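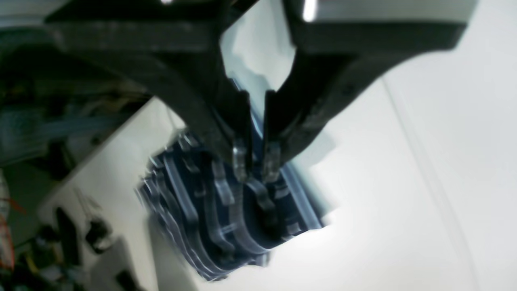
Thin clear plastic pieces, stacked on a white tabletop.

About Zamon

Updated in December by the Zamon office
Shares 6 | Comments 3

Zamon makes and packs thin clear plastic inserts. If you have opened a box with a razor, a set of drill bits or a bottle of perfume in it and found the product sitting in a shaped piece of see-through plastic, you have handled the kind of thing we make. We sell to companies that pack products, and to a few shops that do repair kits and sample sets. We do not sell to the public by the single piece, although people do ask.

Our building is at 2048 Grasitz Road in Lekport. The front part is the office and the sample room. Behind that are the forming hall, the trimming area, the packing room and the loading dock, in that order, so a part moves from one end of the building to the other and goes out the back.

How we started

The company began as a trimming shop. Other firms formed the plastic and sent it to us in full sheets, and we cut the parts out, stacked them and sent them back. We did that for six years. It taught us a lot about what goes wrong with thin parts after they are formed, mostly in the stacking and the boxing. Parts stick together. Tabs get bent under the weight of the stack above them. A rim that looks fine on a drawing catches on the one below it, and the person on the packing line at the other end has to pry them apart with a fingernail.

When the forming shop we worked with most closed down, we bought two of its machines and hired part of its crew. One of those machines is still running. The other was scrapped and its frame is now a workbench in the maintenance room.

What we make

Most of our work is clear inserts and trays in PET. We also run some white and some black, mainly for tool customers, and a small amount of anti-static material for electronics. We do not make food trays. We looked into it and it would have meant a separate hall.

There are 869 part numbers on our active list. A part number stays active as long as the customer keeps the mold with us and has ordered at least once in the past three years. After that we write and ask what they would like done with the mold. They can have it shipped back, pay for storage, or let us recycle the aluminum and credit their account.

We have one standard line, which is called Løken. Løken inserts come in a fixed set of sizes and are meant for customers who need something decent in a hurry and do not want to pay for a mold. The name comes from the customer the first size was drawn for. Everything else we make is to order.

Nesting and stacking

People who visit tend to ask about the forming machines, but a good deal of our drawing time goes into how the parts sit in each other.

Thin parts have to nest or the freight costs more than the plastic. They also have to come apart again one at a time. Those two things pull against each other. If the walls are too straight, the parts wedge. If they are too open, the stack leans and the edges get scuffed in the box. We put small raised features into most parts to hold each one slightly off the next, and we change their position between cavities when a customer has trouble with sticking.

Clear material is harder to stack well than colored. Every edge shows through every other edge, and it can be difficult to see where one part ends and the next one starts. Scratches show, and so do fingerprints and dust. The tables in our packing room have white tops for that reason. A cracked corner or a bit of trim left on a rim is easier to spot against white than it was against the bare wood we used to have.

We check the following before a stack is bagged:

- all parts face the same way
- no trim or loose slivers between the layers
- cutouts and tabs line up down the stack
- no part is sitting proud or twisted
- the top part is clean enough to ship

If a stack fails on any of these it is taken apart and restacked, or the bad parts are pulled and go to regrind. We used to let a slightly twisted stack go if the customer was local. We stopped after a complaint, and it was a fair complaint.

Packing and shipping

Stacks go into plain poly bags and then into cartons. The carton size is chosen for the part when the first order is run, and it is written on the job card. Please tell us if your receiving area has a height limit or if your people are unpacking by hand on a bench - it changes how tall we make the stacks, and it is easier to settle before the first run than after.

Cartons are labeled on the short side with the part number, the run and the customer's own code if there is one. We ship on pallets. Smaller orders can be picked up from the dock, which is open from 7 a.m. to 3 p.m.

We take back clean offcuts and rejected inserts from customers in our area, as long as they are sorted by material and have no labels or glue on them. Please do not mix in bottles. They look the same in the bag but they behave differently in the grinder.

Working with us

A new part usually goes like this. You send us the product itself, or a drawing with the outside dimensions and the box it has to go in. We would much prefer the product. Drawings leave out cords, caps and the seam that sticks out a little on one side. We send back a sketch and a price for the sample mold, and if you agree to it we form a handful of samples on the small machine in the sample room.

Try the samples with the people who will be doing the packing. A part that looks right on a desk can be slow to use on a line, and they will know within a few minutes. Write on the plastic with a marker if something is wrong. We get a lot of samples back with arrows on them and it works better than an email.

Once the sample is approved we cut the production mold. You own the mold. We store it and keep it clean at no charge while the part is active.

Minimum orders depend on the size of the part. Løken sizes have no minimum beyond one full carton.

Jobs

We hire for trimming and packing more often than for anything else. No experience is needed. The work is done standing, it is fairly quiet in the packing room and it is loud in the forming hall, where ear protection is required. New people spend their first weeks at the packing tables, including people hired for the office. Applications can be left at the front desk.

Visits

Customers are welcome to come and see their parts being run. Call the office first so we can tell you when the job is on the schedule. Closed shoes, please. Parking is on the Grasitz Road side of the building, as the back lot is kept clear for trucks.

Related pages

Løken standard sizes
Sending us a product for sampling
Mold storage and return form
What we take back for regrind
Directions to the Lekport dock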